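Robotics Test Technician (Gripper Comparison), Harnley

Full time, fixed term, 2 years. Based at the Avgate building, Harnley. Start date: December or by agreement.

The role

The Manipulation Test Group compares end effectors, arms, wrist cameras and controllers on household and light commercial tasks. We are recruiting one technician to run the next round of gripper trials. The post reports to Celina Stępień, who leads the group, and works daily with Aurélien Roussel (controllers) and Corina Wieser (camera mounting and calibration).

The current task set covers laundry. It includes opening and closing washer doors, pulling out dispenser drawers, moving cloth items and handling detergent containers. Container handling is the most demanding of these for a gripper. A large jug has to be taken by its handle, turned over and held with the spout lined up on the drawer, and the load on the fingers shifts as the jug tilts. Each gripper in the comparison attempts the same tasks from the same starting positions, with the arm and controller settings held constant.
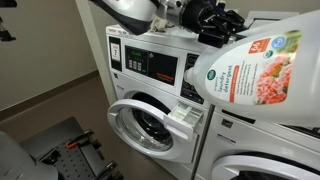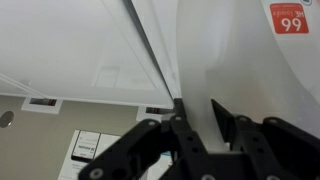
Detergent task, multi-finger gripper: external view (first) and wrist camera view (second).

Duties

Set up the platform at the start of each session and check tool mounting, cable routing and emergency stops.
Fit and remove grippers, and record fastener torque and finger condition at every change.
Run trials to the written protocol. The coming round has 500 trials, divided between 2 grippers.
Score each trial from the external and wrist camera recordings, using the group's failure codes (missed grasp, slip, collision, misalignment, operator stop).
Recalibrate the wrist camera after each gripper change and whenever the mount has been disturbed.
Report faults in the Jorness logging software and repeat affected trials where the protocol allows.
Write a short technical note at the end of each test block. Notes are circulated internally and to gripper suppliers.

The post does not include controller development. Candidates who want to write control software should look at the separate vacancy in Aurélien Roussel's team.

Essential

A qualification in mechanical, electrical or mechatronic engineering, or equivalent practical experience.
Experience of operating a robot arm under supervision or independently.
Competence with hand tools and with reading assembly drawings.
Enough Python to run existing scripts, change parameters and plot results.
Accurate written records in English.

Desirable

Hand-eye calibration of wrist-mounted cameras.
Experience of teleoperation.
Knowledge of force and torque sensing at the wrist.
Previous work on repeatability or wear testing.

Conditions

Working time is 40 hours a week. Core hours are 10.00 to 15.00. Trials are carried out standing, and the post involves regular lifting of grippers, fixtures and filled containers. Safety training is given before any unsupervised work with the arms. Some sessions take place away from the Avgate building; travel time counts as working time and transport is provided for equipment.

Salary is on the Harnley technical scale, with the starting point set according to experience. Extension beyond the fixed term depends on funding.

How to apply

Send a CV and a covering letter of no more than one page to Wiesława Pietrzak, Recruitment, Avgate building, Harnley. The letter should describe one test or measurement you have carried out, including what went wrong and how it was recorded. Do not send video files with the application.

Shortlisted candidates will be invited to a half-day visit consisting of an interview and a practical exercise. In the exercise, candidates fit a gripper from a drawing, run a short set of trials and score them. Technical questions about the post may be put to Celina Stępień before the closing date, which is the last working day of the month at 17.00.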